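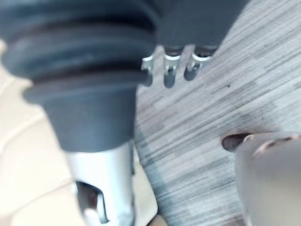 4 November 2019
Notebook: Iolo Bowen. Also working: Jadwiga Dudek, Lama Sayegh (second half).

Went through the draft Rarnine bench rules against what we do in practice. Murdo wants comments before the rules go to the Nasura people, who only have the July version.

Rule 1, clear floor before enable. Kept, but reworded. The old text said "area free of obstructions", and in a room with a sofa and a side table in it that can't be met. New wording: furniture that belongs to the task stays, everything else is either moved out of reach or written on the start sheet.

Rule 2, cables. Any lead on the floor gets noted on the start sheet with where it runs. Lamp leads count. Jadwiga asked about leads on the robot itself. Those go under the daily check, rule 5.

Rule 3, stop button. One person holds it and does nothing else. No laptop on the knee. Handover is spoken and answered. Lama and I tried doing it by nod and both ended up thinking the other had it, so spoken stays in.

Rule 4, speed. The draft limit for arm moves with a person inside the line is 400 mm/s. Oľga thinks that is too high near soft furniture, where people tend to sit down and lean in. I agree. Left at 400 with a query in the margin for Murdo.
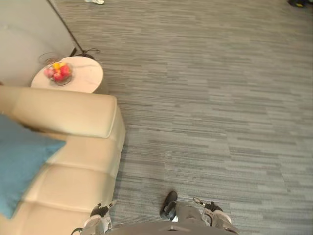

Rule 5, daily check

Boots first. Look in the grooves between the folds as well as on the crests, with a torch. Cracks start in the grooves. Then collars, exposed pins and fingertips. Power off for all of this, and the lockout tag goes on even if the check takes a minute. The draft lets you skip the tag for "brief visual inspection". Struck that out.

Boot replacement: draft says every 2,000 hours. Fine as an upper limit, but a split boot comes off the same day whatever the hours say. Added.

Rule 6, glass and breakables. Not in the draft at all. Proposed: glass on a task surface is allowed if it is part of the task and listed. Nobody reaches in to save something that is tipping. Let it fall, stop the arms, sweep up after.

Rule 7, records. Start sheets kept 18 months. Jadwiga would like them scanned into Zoubi the same day. No objection from me.

Still open:
- speed figure (Murdo, Oľga)
- who signs the start sheet when only two of us are in
- wording for visitors, Lama to draft
- spare tags, we are down to the bent ones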